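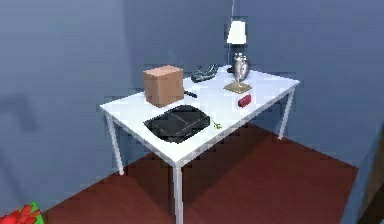
A white table in a blue-grey corner, with eight things on it.

Home About us What we do Prices Questions Contact

About Hunditz

Most 'about us' pages tell you that the firm is passionate. We have read a lot of them and remain unconvinced. Hunditz is a small office that checks other people's quotes. You send us the quote you have been given for a kitchen, a boiler, a roof or a loft, and we tell you what is in it, what is missing and what we would ask before signing. You pay us a flat fee. We take no money from builders, fitters or shops, and we don't keep a list of 'trusted partners', a phrase we would be glad never to read again.

The firm was started by Živko Ristić, who spent 15 years pricing jobs for a building company called Buschmann and left with a low opinion of the word 'allowance'. An allowance is the sum put down for something that has not been chosen yet, such as tiles or taps. It is very often too small. The customer sees a total they can live with, signs, picks ordinary tiles and finds the bill has grown. Some firms do this by mistake. We doubt that all of them do.

There are 11 of us now. Our reports used to run to 36 pages, which looked thorough and went largely unread, so they are much shorter. The first page says whether we would sign. The rest is working.
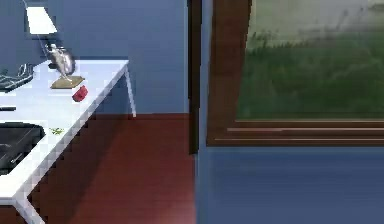
People ask whether we save them money. Sometimes. We won't print an average saving here, having seen how such figures are made: you compare the final price with the silliest one on offer and call the gap a saving. Quite a few quotes that reach us are fair, and then the report says so and you have paid for that and nothing more. Some customers are cross about it. We understand, but we are not going to invent a problem to cheer them up.

We are also asked about reviews. There are 280 of them on the usual sites and most are kind. Read the bad ones first. Two are from people who thought we were too slow, and in November, when every boiler in the country seems to need replacing at once, they had a point.

What we don't do

We don't visit your house. A quote should make sense on paper, and if it doesn't, that is already worth knowing. We don't give legal advice, and we don't take sides once work has begun, though we will look at a bill for extras if you also send the first quote. We don't recommend one builder over another.

For two years we sold a planning tool called Grillunar, for people putting in outdoor kitchens. It was not very good. Customers liked the drawings and ignored the costs, so we stopped selling it. If you bought a copy it still works, as far as we know, and Hula, the help desk we share with two other small firms, will answer questions about it.

Do you need us?

Perhaps not. If the job is small, get three quotes, ask each firm what is left out, and get the answers in writing. That will do most of what we do. Be wary of any quote that fits on one line, and of a discount that ends on Friday – it will be back the week after. If the sums are large or the paperwork has stopped making sense, send it over and we will read it.

Page last checked June 14, 2026.

Contact us | Terms | Privacy | © Hunditz | Back to top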